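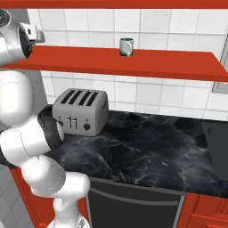 *Posted August 6, 2025 by the Stirkberg Sidewalk Blog*

So I finally made it to the open day at the Pleltlow dispatch center, after missing the one in March because of a dentist appointment I should have moved. If you've ever called 911 in the county, your call went through this building, and I've driven past it for years thinking it was a tax office.

They let us in 36 at a time, and my group got the room with the big wall map first. Every patrol car is a little blue arrow, and when one is headed to a call it turns orange. We watched an orange one work its way down Prado Avenue and then sit there, and of course all of us wanted to know what was going on! The sergeant leading us wouldn't say, except that it was "a parking thing." Fair enough.

The call takers sit behind glass, so you can't hear them, but they played us a few old recordings with the names bleeped out. One was a man reporting his own truck stolen and then finding it on the next street over while he was still on the line. Another was a kid whose grandmother had fallen, and that one got pretty quiet in the room. He gave the address twice, very slowly, the way somebody must have taught him.

A slide by the door said they took 2,068 calls in one week this summer, and 1,102 of those weren't emergencies. Pocket dials are a big chunk of it. If it happens to you, stay on and tell them it was a mistake (I always hung up, and then they have to call you back, sorry everybody).

Outside in the lot they had the pursuit demo, which was what most of the families came for. A driver took one of the older cruisers through a cone course, and then they laid out a tire spike strip and let the kids pick it up. It's heavier than it looks on TV. I asked when they're allowed to chase someone and got a longer answer than I expected, mostly about school zones and when a supervisor calls it off. There's a printed copy of the policy at the front desk if you want it.

Parking was bad. The Stero Street lot holds 500 cars and it was full before ten, so I ended up by the car wash and walked. Hot dogs were free, lemonade was two dollars, cash only. They ran out of buns while I was in line, so mine came on a slice of bread.

Next one is supposed to be in the spring, and the sign-up sheet is at the library.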